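I have spent more of this spring than I care to admit arguing for dull desks, and I'm going to do it again. At Pluvik we gathered 2,509 short demonstrations with hand-held grippers, and the ones I've grown fondest of come from ordinary offices, power strip and stray cable and all.

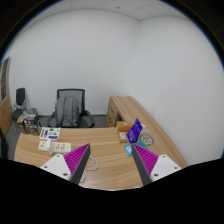

Romaniuk wrote back that clutter only teaches a policy to be confused, and that 200 clean runs would beat the whole messy pile.

Well, maybe for one task on one bench! But our policy trained on tidy desks alone stumbled at 13 of the 80 desks we tried it on, nearly all of them crowded, and I'd gladly trade a little polish for a machine that can cope with somebody's backpack on a chair. 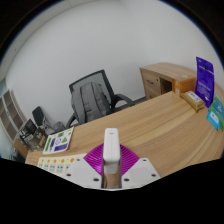

*A white device held upright between the ribbed fingers.*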